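## 6. Teaching the shelf planner to tell similar boxes apart

By now you should have a working calibration and a shelf model saved in Altura, so this is a good moment to put the kettle on and settle in, as the next part rewards a bit of patience. We are going to set up the label reader, which looks at the printing on a box lid and passes a product name to the planner (Rastetti), so that each item ends up on the level you have chosen for it.

**Before you start:** the label reader needs Altura running and the arm in *Hold* mode. If you skipped section 5, do please go back to it first!

1. Open **Perception > Labels** and press **New set**. Give it a name you will still recognise in a month's time.
2. Add one entry for each product. Type the name exactly as it is printed, letters and digits included, as the matching is rather strict.
3. Set **Read timeout** to 2000 ms. You can shorten this later on, once you trust your lighting.
4. Tick **Compare last token**. With this on, the reader gives extra weight to the final word of the label.

Step 4 is the one people tend to hurry past, and it matters most when the packaging comes from a single family. Two boxes can share a size, a colour and nearly all of their wording, and differ only in the model name at the very end.
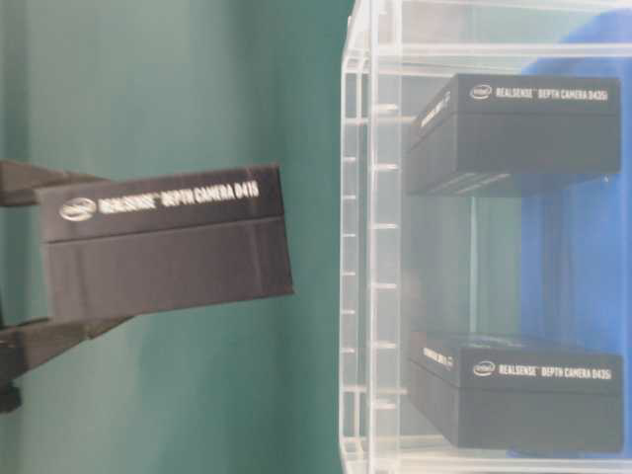
A D415 and a D435i are a good pair to practise with for just this reason, and if your reader can keep those two straight it will probably cope with most of what you have in the cupboard. Carry on as follows:

5. With a box in the gripper, press **Read now**. The name and a score appear in the side panel.
6. If the score is under 45, turn the wrist a little so that the lid faces the camera more squarely, and read again.
7. Press **Send to planner**. Rastetti draws the proposed path in the 3D view, along with the target shelf level.
8. Have a good look at the path before you press **Run**, especially where it passes the side of the shelf unit.

> **Caution:** clear shelving is hard on depth sensing. Panels may come through as holes, or not at all, and the planner will happily route straight through them. Always load the shelf as a fixed collision model (section 4) and leave **Use live depth only** switched off.

> **Note:** boxes already stored behind a clear front can be read too, though reflections pull the score down. Small print on the sides is ignored by default, and we suggest leaving it that way.

If the planner stops with error 343, it has found no path that clears the shelf. Raise the approach height slightly and try step 7 again. Error 1319 means the label matched two entries equally well, so go back to step 2 and look for a typing slip, or check that step 4 is ticked.

Once you are happy, press **Save set**. The set is picked up the next time Altura starts.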